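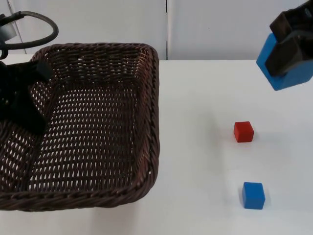

Every fall another streaming service announces that it has rescued the miniseries, and every fall I sit through the first two hours wondering who asked for hour three. Dodthorpe is the latest. It has nine episodes, a foggy harbor, a missing ledger and a family that whispers. I watched all of it. I think there is a decent two-hour movie in there, and I could tell you which scenes to keep.

The trouble starts in episode 2, when the show stops dead to explain the harbor master's childhood. We get his school, his dog and his first boat. None of it comes back. Episode 4 is worse. It runs 42 minutes and covers a single dinner, most of it spent watching people decide whether to sit down.

Fans of this stuff call it "slow burn." I have my doubts. A slow burn needs something on fire. Tirkell, which came out in the spring and got far less attention, had a real one: you knew by the end of the first hour that the sister was lying, and every quiet scene after that was quiet for a reason. It was also over in four episodes. I'd bet the people who made it had to fight for that.

The usual defense is that more time means deeper characters. Maybe, if the writers use the time. Karaki ran for three seasons and I still couldn't tell you what the brother wanted – money, I guess, or the house. Meanwhile plenty of old movies give you a whole marriage in about 100 minutes and send you home before the sitter charges extra.

What I suspect is simpler. A subscriber who is halfway through something doesn't cancel. I can't prove it, and no service is going to tell me, but watch how often the middle episodes end on a phone ringing or a knock at the door. Then watch how often it's a neighbor.

I'm told Dullari, due in June, will be "an epic limited event." The trailer looks good. The trailer for Dodthorpe looked good too, and it had the whole plot in it. I'll give the new one two episodes – if somebody's dog gets a flashback, I'm out.

Last updated: June

Contact | Copyright, all rights reserved | Back to top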